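From: Bheki Khumalo
To: Umell automation list
Date: Jul 17, 2021
Subject: Re: [umell-list] Was the Keltow open day worth the trip?

Dear all,

I was at the Keltow open day, so I will try to answer the questions below in the order they came.

> Did anybody from the list go to Keltow? I could not get away
> from work. I would like to know three things. Was it a real
> demonstration or only slides? How close could you stand? And did
> they say anything about soft or shiny materials? We have much
> trouble with plastic film in our packing room.
>
> Admasu

It was a real demonstration. There was one short talk at the start, with 8 slides, and then we went to the demonstration room in small groups. My group had 6 people. We had 55 minutes there, which was enough for me, although one man in our group wanted to stay for the second group also and was politely sent out.

The work at hand was with two arms and white poles. I had expected the usual boxes and cups, so for me this was more interesting. A long pole is a difficult thing for a gripper that holds it only at the base, and a small turn at the bottom becomes a big movement at the top. I asked the engineer about this and she agreed with me.
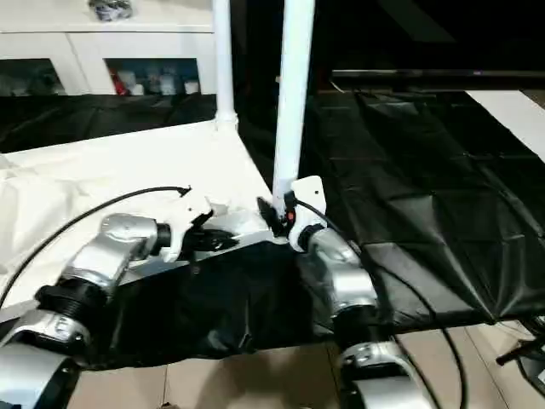 About the distance: we stood behind a line of tape on the floor, some 3 meters from the arms. For the start of each run we had to be quiet, and after that we could talk and ask. I could hear the joints very little. The fan of the computer was louder.

About shiny materials, Admasu, I think you will be glad. I asked exactly your question. The engineer told me that black glossy sheet gives false edges to their vision software, and that they keep it in the training on purpose. They do not have a solution for picking up film, and she did not pretend to have one. In March they will start a project with Astov on this, and she said that people with real packing problems are welcome to write to them. I have her address and can send it to you privately.

What I liked less was that we did not get any numbers. I asked how many runs succeed and received a friendly answer without a figure in it. The printed sheet they gave us has only the arm length and the weight, and I have these already from their web site.
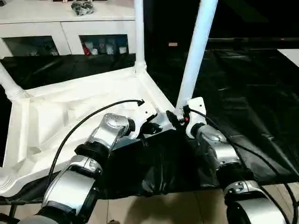

Both arms at the white frame, the right gripper at the base of the angled pole.

One more practical point for those who want to go next time. The entrance is at the back of the building and the sign for it is small. Registration is by e-mail only, and you should write early, the groups fill quickly. Coffee is free but there is no lunch.

If somebody else from the list was in a later group, please write what you saw. I would like to know if they showed the same task to everybody.

With kind regards,
Bheki Khumalo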